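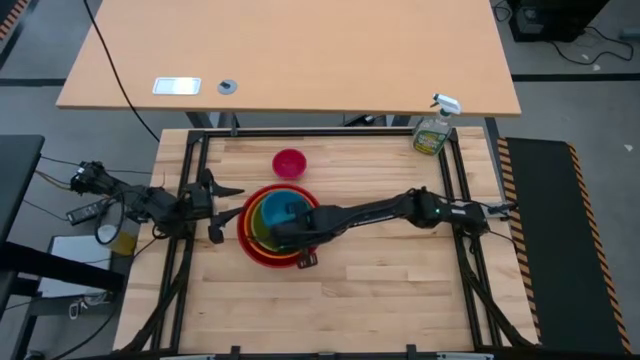

工单 1719：套碗收不拢，小碗单独放着

分类：餐厨用品 > 收纳 > 售后问题
打印本页 | 用邮件发送

产品：Kuda 套碗，一套 5 只
提交人：Antigoni Triantafyllou
处理人：Abilio Bermúdez
状态：待用户回复

问题描述
红、橙、黄绿、蓝绿四只已经套好，玫红色的小碗还在木台面上，没放进去。说明书写“轻松叠放”，我试了 3 次，小碗放进去以后再拿就卡住，要连蓝绿那只一起提起来。怀疑是尺寸做错了，或者发错了货。

处理记录

10:20 Abilio
建议先把五只碗洗净擦干再叠，碗壁之间有水膜时容易吸住。

11:05 Antigoni
擦干了，照样卡。我不太信水膜这个说法，另外四只也是一起洗的，怎么就没事？

11:40 Abilio
请确认叠放顺序：红、橙、黄绿、蓝绿，最后玫红。另外问一下，台面右上角那瓶喷雾是不是用来擦过碗？有些清洁剂会留下发黏的残留。

13:15 Antigoni
顺序没错，照片里一看就知道。喷雾只擦桌子，没喷过碗。请不要再往清洁剂上推了。

14:00 Abilio
收到。请量一下玫红碗和蓝绿碗的口径，各量 2 个方向，看碗口有没有变形。如果两个方向读数不一致，我们按变形件补发单只，不用退整套。

14:30 Antigoni
可以量。不过补发的如果是同一批货，我看结果也一样。请先查清批次再寄。

14:50 Abilio
已向仓库询问批次，口径数据收到后一并处理。小碗请先单独放，不要硬压进去。

标签：套碗，叠放，卡住，Kuda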